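O orçamento

A proposta da Hurov tinha 63 páginas, e a palavra "talher" aparecia na 17. Orvokki Sjöberg leu até lá de pé, junto à máquina de café, e a partir daí sentou-se.

Era ela quem assinava as compras da residência de Kuvonville. Até então as compras tinham sido colchões, um elevador e, num ano de loucura, cortinas. Agora queriam que decidisse entre dois fornecedores de braços para levantar a mesa depois do almoço. A Hurov vendia. A Dijkstra alugava, com manutenção incluída e uma cláusula sobre "desgaste emocional do equipamento" que o advogado jurava ser erro de tradução.

– Quanto custa um par de dedos? – perguntou ela ao telefone.

O vendedor da Hurov disse que dependia do uso. Ela explicou que o uso era garfos. Ele disse que garfos eram uma categoria.

Os dedos custavam 470 cada, sem montagem. Orvokki abriu uma linha nova na folha de cálculo, entre "detergente" e "diversos", e escreveu "dedos". Ficou a olhar para aquilo. Depois mudou para "consumíveis, extremidades" e sentiu-se mais perto da administração pública do que nunca.

Pediu uma demonstração. Não num salão com alcatifa e água com gás, que dessas já tinha visto, mas numa sala com loiça e desarrumação, como as dos seus residentes. Marcaram para o apartamento-piloto da Zeresgate, ao fundo de um corredor de azulejo onde o elevador só chegava quando lhe apetecia.

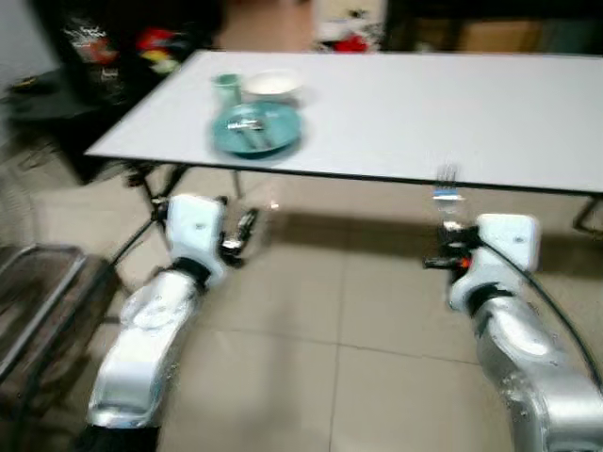
Orvokki levou um bloco e fez a conta que sempre fazia, a do preço por gesto. Dividia-se o custo anual pelo número de vezes que a coisa faria o que prometia. Com os colchões dava cêntimos. Com as cortinas dera um número que ela nunca mostrou a ninguém. Com os braços, tudo dependia de se contar o garfo ou a refeição. Contando o garfo, a Hurov ganhava. Contando a refeição, ganhava a Dijkstra. Contando o tempo que ela própria passara a ler a proposta, ganhava comer à mão.

Havia ainda os custos que não vinham na página de custos. A formação era à parte. A tomada reforçada era à parte. O seguro cobria a loiça partida pelo braço, mas não a loiça partida por alguém assustado com o braço, distinção que o vendedor defendeu com um brio que ela achou quase comovente.

– E canecas? – perguntou.

– As canecas estão no pacote superior.

Orvokki tirou os óculos. Em Kuvonville bebia-se chá às onze, às quatro e sempre que morria alguém. Um sistema que levantasse talheres e deixasse as canecas seria posto na rua pelos próprios residentes, em pijama.
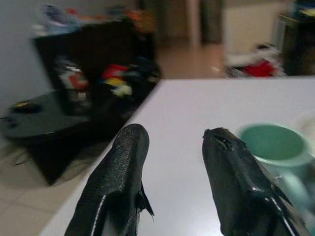 Aurélio perguntou se não saía mais barato comprar menos canecas.

Ela prometeu incluir a sugestão em ata e não incluiu. Pediu antes que a Hurov juntasse as canecas ao pacote de base e que a Dijkstra baixasse a renda em agosto, mês em que metade da casa ia para as famílias e a outra metade comia sandes. A Hurov respondeu que ia ver internamente. A Dijkstra respondeu com uma proposta nova, mais comprida, com separadores coloridos.

Nessa noite Orvokki abriu a folha de cálculo, apagou "consumíveis, extremidades" e voltou a escrever "dedos". Ao lado pôs 2, depois lembrou-se de que cada braço levava um par e corrigiu. O total passou a vermelho. Foi buscar a proposta à pasta e procurou a página dos descontos por quantidade.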